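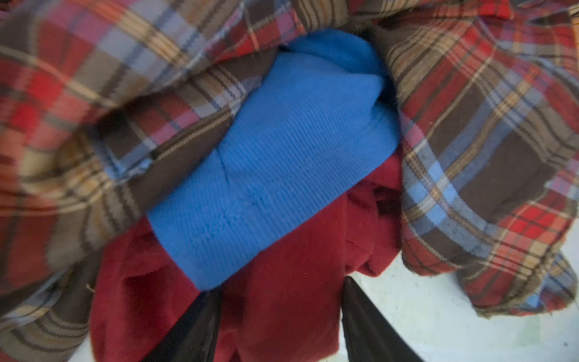 작업 노트: 기모 플란넬 세탁 견뢰도와 수축, 2차 배치
2019년 6월 28일

Kinton에서 넘어온 원단 2차분 시험을 시작함. 1차분은 1월에 했고 그때 문제였던 건 경사 방향 수축이었음. 이번 원단은 가공소에서 텐터 조건을 바꿨다고 하는데, 바꾼 값이 무엇인지는 서류에 없음. Gordon Penner에게 메일로 문의해 둠. 답이 오기 전까지는 1차와 같은 절차로 진행한다.

시편 준비
체크 원단은 무늬 선을 따라 자르면 편하지만 선이 실제 올 방향과 어긋나 있는 경우가 있어서, 이번에는 위사 한 올을 뽑아 기준선을 잡고 잘랐음. 시간이 꽤 걸렸다. 오전은 거의 여기에 다 씀. 식서에서 가까운 부분은 버렸다. 시편 4장, 표점 간 거리는 모두 254 mm. 표점은 면사로 떴음. 지난번에 쓴 수성 펜은 세탁 한 번에 흐려져서 두 번째 측정부터 믿을 수가 없었다.

재단 후 표준 상태에서 하룻밤 두어야 하는데 항온항습실을 Sheyla가 다른 건으로 쓰고 있어서 선반 하나만 빌림. 선반에 이름표 붙여 놓았으니 옮기지 말 것.

세탁
시편 두 장은 40도, 나머지 두 장은 60도. 세제는 무형광 표준 세제, 더미 천을 넣어 부하량을 맞춤. 더미 천 중에 끝이 풀린 게 있어서 오버로크를 다시 쳤다. 풀린 실이 시편에 감기면 기모 면이 긁힌다. 1차 때 그 자국을 필링으로 잘못 기록한 적이 있음.

헹굼은 2회에서 멈춤. 기계 설정표에는 더 많이 하도록 되어 있으나 1차와 비교하려면 같아야 함. Colton이 이 부분을 물어봐서 적어 둔다. 설정표를 따르는 것은 다음 배치부터.

건조는 망 위에 평평하게 뉘어서. 집게로 매달면 자기 무게로 늘어나 수축률이 작게 나온다.

측정
40도 시편: 경사 방향 250 mm, 251 mm. 위사 방향은 둘 다 253 mm.
60도 시편: 경사 방향 246 mm, 247 mm. 위사 방향 252 mm, 251 mm.

경사 방향으로 계산하면 40도는 1.6%와 1.2%, 60도는 3.1%와 2.8%. 허용 한도가 3%이므로 60도 첫 번째 시편이 살짝 넘는다. 자를 대는 위치에 따라 1 mm는 왔다 갔다 하는 것 같아서 Vlasta Bartoš에게 따로 재 달라고 했고, 같은 값이 나왔음. 그래도 시편 수가 적다. 한 장 넘었다고 불합격으로 쓰기에는 부족하고, 합격으로 쓰기에도 찜찜하다.

이염
다섬교직 첨부백포를 붙여 60도로 따로 돌림. 면 칸에 분홍기가 조금 보임. 그레이 스케일로 4급, 나일론 칸은 3-4급으로 봄. 나일론 칸은 나와 Vlasta의 판정이 반 급 갈렸고 낮은 쪽으로 기록함. 양모, 아크릴, 폴리에스터 칸은 변화 없음으로 적었다.
진한 색과 밝은 색이 한 원단에 같이 있는 선염 체크는 첨부백포보다 자기 원단 안의 밝은 줄을 먼저 보는 게 맞다고 생각한다. 규격에는 그런 항목이 없어서 비고란에만 썼음. 밝은 줄 쪽은 세탁 전 보관 시편과 나란히 놓고 봐도 차이를 못 느꼈다. 판정등 아래에서만 봤고 창가에서는 아직 안 봤음.

마찰
건마찰 4급. 습마찰은 3급. 습마찰 쪽은 천을 적실 때 물이 많았을 수 있다. 무게를 재지 않고 눈대중으로 짰음. 다시 해야 함.

기모면
세탁 후 털이 한쪽으로 누움. 솔질 한 번으로 돌아오는 정도. 60도 쪽은 능직 조직이 세탁 전보다 잘 보이는 곳이 있는데, 털이 빠진 것인지 누운 것인지 구별이 안 된다. 필터에 걸린 보풀을 말려서 무게를 달아 볼 생각이었으나 더미 천 보풀과 섞여서 의미 없음. 다음에는 시편만 망에 넣고 돌려 볼까 한다. 단, 망에 넣으면 마찰 조건이 달라지니 수축 시험과는 겸할 수 없다.

기타
- 표점용 면사가 거의 떨어짐. 흰색 말고 검은색으로 주문. 밝은 칸에서 흰 실이 안 보인다.
- Amissah 쪽 봉제 샘플은 아직 안 옴. 솔기 수축은 그게 와야 볼 수 있음.
- 저울 교정 스티커 날짜 확인할 것. 내 눈에는 지난 것 같은데 글씨가 번져 있다.
- 첨부백포는 새 롤을 뜯었음. 이전 롤과 섞지 말 것. 이전 롤은 오른쪽 서랍에 있다.
- 기록지 양식에 헹굼 횟수 칸이 없다. Colton이 추가하기로 함.

다음 할 일
60도 조건만 시편을 새로 잘라 반복. 습마찰 재시험은 천 무게를 재 가며. 반복 세탁 후 기모 상태는 14회까지 돌려 보고 사진 대신 보관 시편으로 남긴다. Gunārs Hunt가 중간 결과를 먼저 달라고 해서 40도 수치만 보냈고, 60도는 반복이 끝난 뒤에 보내기로 했음.

추가 (퇴근 전): Gordon에게서 답이 옴. 텐터 오버피드를 올렸다고만 하고 수치는 가공소에 다시 물어보겠다고 함. 답 오면 이 항목 밑에 이어서 적을 것.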